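Ollden Table Order System
Set-up Guide, Section 7: Tables and Floor Plan

Complete Section 6 (Printer and Till) before you start. The till must be switched on and connected to the same network as the base unit.

7.1 Before you begin

You will need:
The manager PIN
The sheet of table number stickers from the box
A sketch of your floor with every table marked

Note: The base unit stores up to 116 tables. If you run more than one room, the limit applies to all rooms together.

7.2 Creating a room

1. On the till, press Menu, then Floor Plan.
2. Enter the manager PIN and press OK.
3. Press New Room.
4. Type a name of up to 12 letters. The name is printed at the top of every kitchen ticket, so keep it short (Patio, Front, Bar).
5. Press Save. An empty grid opens.

If the message "Room not saved" appears, the till has lost contact with the base unit. Check the green light on the base unit and repeat step 5.

7.3 Adding tables

1. Press an empty square on the grid.
2. Choose Square, Round or Long.
3. Enter the table number. Numbers cannot be used twice, even in different rooms.
4. Enter the number of seats. The till uses this figure for splitting bills and for the cover count in the end-of-day report.
5. Press Save Table.
6. Repeat for each table, then press Finish.

To turn a table so that a corner faces the aisle, hold a finger on it and press Rotate. Rotating has no effect on orders.

Caution: Do not press Clear Grid to remove a single table. Clear Grid deletes the whole room, including any open bills. Use Remove Table.

7.4 Attaching the stickers

Stickers go on the edge of the tabletop or on the column, on the side staff approach from. Wipe the surface with a dry cloth and press the sticker down firmly. Leave it overnight before washing. Replacement sheets are sold under part number 43 by Dridelow.

7.5 Checking the seats

Walk the floor with a handheld and compare each table with the plan. Correct the seat number wherever chairs have been added or taken away. 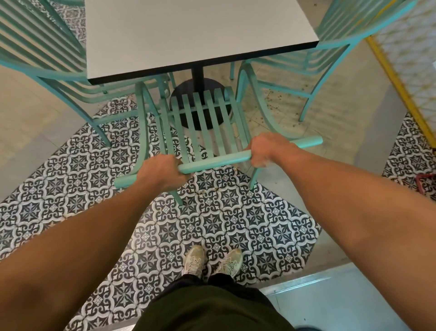
Fig. 7-2. Café table with metal chairs.

1. On the handheld, press Tables and pick the room.
2. Press the table number.
3. If the seat number is wrong, press Edit, change it and press Save.
4. Send a test order. The ticket should show the room, table and seats.
5. Void the test order before opening.

Note: Changes made on a handheld reach the other handhelds within 2 minutes. Changes made on the till are sent at once.

Guide revised 14/05/2012. Continue to Section 8, Menus and Prices.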